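Kiker starts collecting sorting examples in its new Tollen room

Posted in March by the Kiker news desk

Kiker has opened a second room for recording examples, on the ground floor of the Tollen building. The first task is sorting by color, and the recordings will go to the learning system that our group develops together with Veloso.

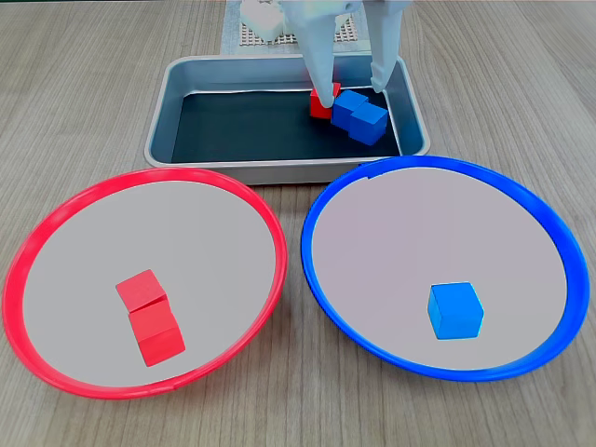
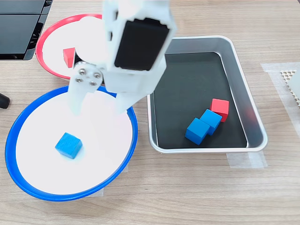 Colored cubes, a lined metal tray, and the red-rimmed and blue-rimmed dishes of the sorting task.

The goal for this first period is 2000 complete examples. An example begins with all the cubes in the tray and finishes when every cube has been moved to the dish with the matching color. Raquel Peixoto, who leads the collection, wanted a task that is easy to judge, so that the operators can agree quickly on what is a good recording. The difficulty is in the tray. When the cubes touch each other, as the red one and the two blue ones do in both pictures, the fingers have little space to go between them, and a new operator often moves two cubes when he wants only one. Raquel has asked the team to keep such starts in the collection and to record them with the same care as the easy ones.

Each operator works for 55 minutes and then takes a break. There are eight operators at the moment, in two groups, and the second group begins at 2 p.m. Most of them had never controlled an arm before they came to us. Kimutai Kaijage prepared the training, which asks for 100 practice runs before the first recording is counted.

After each session, Matilde Cardoso and Aurora Matos look through the recordings and give a mark to each one. A recording with a dropped cube is not deleted – it receives its own label, and the people at Veloso decide later if they want to use it. Recordings where the operator stopped in the middle are kept in a different folder. The labels are written in Flulero, our own program for reviewing, which now also shows the comments from the operator next to the video.

"We had many discussions about speed," says Matilde. "I prefer a slow example that is clean. The system can learn to be faster later, but it is difficult to remove a bad habit."

The next task will use objects with different shapes, and the list of them is still open. Colleagues who would like to try the controls can write to Tatiana Brabec, who keeps the schedule of the room. The early morning places are usually free.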